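Home | News | Making | Robots | Community | Contact

February
By the Zindcombe news desk

Robot learners get hands-on at Zindcombe

A humanoid robot is being taught household jobs in Zindcombe this month, and the people doing the teaching are having a marvellous time of it. The Holano project has opened its teaching sessions to anyone in the town who fancies a go, and all 50 places on the first round went before lunch on the morning they were announced.

Learners start with the simplest method. They take hold of the robot's arm and move it through a task, such as lifting a cloth from a chair and putting it in a basket, while the joints record where they have been. After that comes remote control, with the teacher wearing a pair of gloves and the robot's fingers following along (it is every bit as much fun as it sounds!).

Each session lasts 80 minutes, and a task needs plenty of repeats before the robot is left to try it alone. Small differences are welcome. A cloth picked up from the left one time and the right the next gives the software more to work with, and the team would much sooner have a slightly clumsy run than the same perfect one over and over.
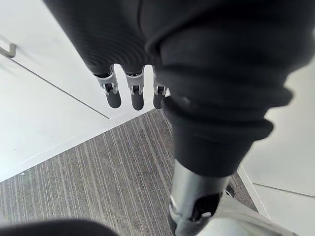
Hosseinzadeh, who would happily have stayed all afternoon, said the gloves took some getting used to, as you keep wanting to feel the cloth between your own fingers and have to trust your eyes instead. By the fourth or fifth try, Hosseinzadeh added, "you stop thinking about the gloves and just get on with folding".

The project has saved 260 demonstrations so far, covering 9 different jobs, with laying a table proving the most popular and pairing socks easily the hardest. Teachers can come back and watch the robot attempt what they showed it, and there was a proper cheer last week when it laid a fork the right way round.

A second round of sessions is planned at Statden, where there is room for two teachers to work side by side. No experience is needed, though long sleeves should be rolled up before the gloves go on.

Recent items
Statden repair evening returns
Sewing machine loans: how to book
Zindcombe model railway gets new signals
Holano opens its workshop doors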